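Forum index > Workspace and Surfaces > Tape, film and marking
Thread: Blue painter's tape as permanent table zoning - edges tearing

tarsal_bench
Looking for input on tape zoning for a shared tabletop. The table gets used for sorting and repacking tableware. It is divided with two crossing strips of blue painter's tape, which gives four quadrants: rack, bowls, incoming, outgoing. The top has a matte finish in a brownish mauve that Gostico sells as "Clay 40."

The layout works. The tape does not hold up. Edges go ragged within a few weeks, and wherever a run was pieced together from short lengths the overlap starts to catch on things. I patch, the patch makes another overlap, and so on.

Questions:
1. Is there a tape that stays clean-edged on a matte top for six months or more?
2. If not, is a painted or routed line worth the trouble?
3. Does it matter that the lines are not square to each other? They were laid by eye.
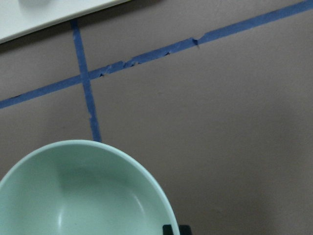
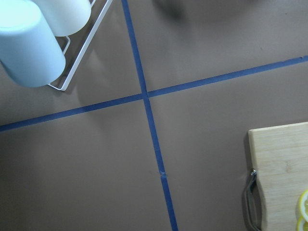
Blue tape on the matte top, two strips crossing.

RE: Blue painter's tape as permanent table zoning

kfernandes
Painter's tape is a masking product. It is made to come off, and the paper backing tears across the grain as soon as anything drags over it. Your edges are what I would expect.

For a matte top I use 2 mil vinyl lane tape, half the width of what you have. Clean with isopropyl, let it dry, lay each run in one piece, press with a roller. No splices. If a section fails, pull the whole run and replace it.

- Kumaresan Fernandes, Flevport

RE: RE: Blue painter's tape as permanent table zoning

oldgrommet
Disagree on vinyl. Vinyl adhesive migrates. I pulled a vinyl line off a matte laminate after a summer and spent an evening with citrus remover, and there is still a glossy track where I rubbed. Paper tape looks bad but it comes up. On a finish you cannot buff, I would take ragged edges every time.

kfernandes
What brand, and was the table near a window? Heat does that. I have vinyl on an indoor top that has been down since July of last year and the test corner I lifted came up clean.

oldgrommet
South window, no idea on brand. Fair point about the heat. I still would not put it on a finish I could not replace.

prapai_p
Two separate problems in this thread. One is tape choice, the other is the crossing.

Where the strips cross you have a double layer, so anything flat that slides over it hits a step. Cut the second strip at the first one and butt the ends, or leave a gap of a finger's width at the center. People read the corner fine without the tape meeting. We did this at the Chareonsuk kitchen and the center stopped peeling first.

On question 3: out-of-square lines only matter if something rectangular has to park against them. You have a wire rack in one quadrant. If people line the rack up to the tape it will drift, and then it creeps over the line. Square up that corner and leave the rest.

- Prapai Phuthong

tarsal_bench
Butting the ends makes sense. The rack does get pushed up to the line, so I will square that corner.

The table is indoors with no direct sun. Leaning toward a vinyl test strip on the underside first - four weeks, then lift.

oldgrommet
Underside may not be the same finish as the top. Check before you trust the result.

mullion_22
Has anyone tried the Brurville paint pens? A thin line, no thickness at all, and nothing to catch.

kfernandes
Tried them on scrap. Good line, but it soaks into a matte surface and you cannot move it later. Fine if the layout is settled.

tarsal_bench
The layout is not settled. Bowls and incoming have swapped twice. Tape it is.

Ordered one roll of the narrow vinyl. Will replace the long diagonal run with a single length of fresh blue in the meantime and post again when the test strip comes off.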